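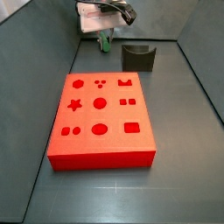 Nine sets of holes and one green peg, still in the gripper.

April 2, 2022

I have a drawer in my kitchen at Mistidley that I call the cutlery drawer out of habit. Forks live with knives, the potato peeler lives with everyone, and once a month I tip the lot out and start again. It takes nine minutes if I don't stop to wonder where the teaspoons go. I mention it so you know what I'm after when I read about robots. A butler would be wasted on me. I want something that will put a fork where the forks are.

By that measure I have been waiting 22 years, counting from the first magazine article that told me to expect it shortly. In the meantime I bought a Canpolat floor cleaner, which is devoted to one corner of the hall and has eaten two phone leads. The Plirkell window thing went back to the shop in June. I'm not bitter. I have the receipts in a folder, that's all.

So I've gone back to basics and started looking at what the arms are practising on. Much of it would be familiar to any parent of a toddler: pegs, holes, blocks, somewhere to put the peg when you're fed up with it.
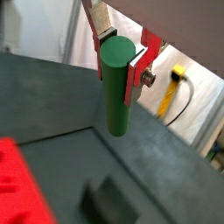 The peg close up, with a jaw on either side of it.

I used to snort at this sort of thing. Then I spent a wet afternoon trying to do the same job with a pair of kitchen tongs, a marker pen and an egg cup, and I snort less now. Try it. Holding the pen is fine. Holding it dead upright is harder, and the moment the tip catches the rim of the cup the whole pen swivels in the tongs and you have to put it down and begin again. My fingers would have felt that coming and shuffled the pen straight before I'd noticed. Tongs tell you nothing. I managed it nine times out of 24, and I was trying.

Now think of a dishwasher. Every plate is a peg and every gap in the rack is a hole, except that the plates are all different, some have egg on them, and somebody has left a colander in the way. A shop floor is kinder, I suspect. Parts come in the same size all day and you can bolt down a holder to put them in.
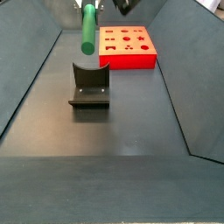

Peg over the black holder, sorter off towards the back.

I do like the holder. It has a dip in the top like the rest you'd put a rolling pin on, and I've been eyeing my own rolling pin ever since, which at present rolls off the worktop whenever it pleases.

As for chores, my answer is still no, or not in my house. The Flerkik catalogue has a kitchen arm in it for £2,887, fitting extra, and the small print asks that items be "presented in a consistent position". If I could get my household to present items in a consistent position I wouldn't need the arm. A small workshop turning out the same bracket all week might get on with it very well, and good luck to them.

I'll look again when one of these things can be handed a wet teaspoon. Until then the drawer is due on the first of the month and I've already missed it.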